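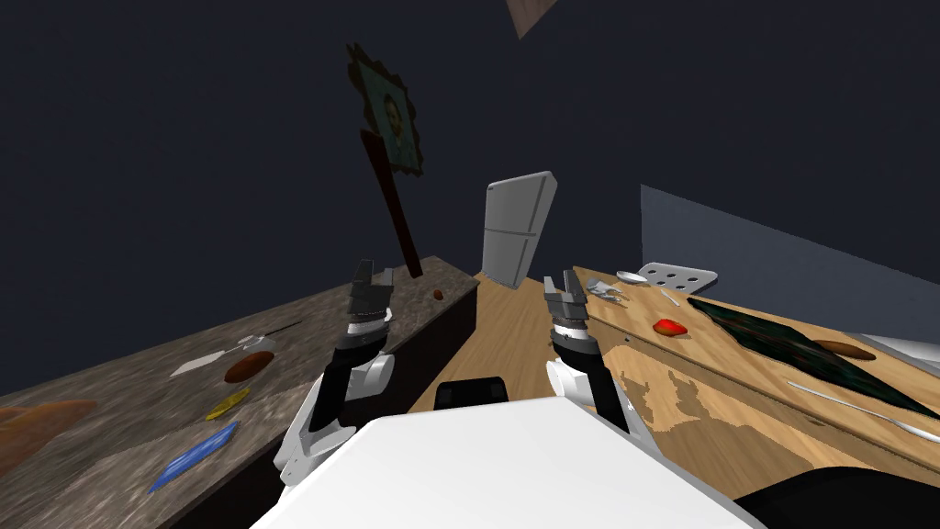

Kuruc is a method for training two-armed robots to do kitchen tasks entirely in simulation, with the intention that the learned behaviour should carry over to a physical machine without further training. It was developed by Rasha Masri and Rami Smadi at the Vallar laboratory and belongs to the wider family of techniques known as domain randomisation. Its supporters regard it as a cheap substitute for human demonstrations. The evidence for this is thin.

Method

A policy is trained in a set of 800 computer-generated kitchens. Worktop materials, wall colours, the placing of food and utensils, and the tilt of the robot's viewpoint are changed between kitchens. Masri and Smadi argued that a robot which has coped with enough variety will treat a real kitchen as one more variant. Steep viewpoint tilts were included on the grounds that camera mountings are rarely level, although the authors did not report how often tilts of that size occur on working robots.

Objects are rigid. Bread does not squash, cloths do not fold, and a knife slides on wood exactly as it slides on granite. Contact forces at the gripper fingers are simplified to save computing time.

Reported results

The original report gave a success rate of 58 per cent on physical pick-and-place trials, using six kinds of object. An attempt was counted as a success if the object left the worktop, whether or not it was later dropped. No figure was given for tasks needing both arms, despite the prominence of two-armed work in the title and introduction.

The comparison method, Zavden, was trained on far fewer kitchens and without viewpoint changes. The report did not say whether it had been given the same computing time.

Criticism

Hiba Zoubi and Ziad Karam repeated the physical trials and counted only objects that were carried to the target and released there. They did not reproduce the original figure, and found that most failures came after the grasp, a stage the first scoring rule had left out. They also questioned whether visual variety was doing the work claimed for it: a version with fixed wall colours performed as well as the full method.

Seraina Baumgartner raised a different objection. Many of the 800 kitchens share one floor plan, with two counters facing each other across a strip of floor, and in her view the number overstates how varied the training is.

Masri and Smadi replied that grasping was the intended subject of the study and that later versions would use stricter scoring. A revised release, Kuruc 2, added new floor plans but kept the rigid objects. Its physical results have not been repeated by an outside group.

See also

Domain randomisation
Sim-to-real transfer
Grorport (kitchen task benchmark)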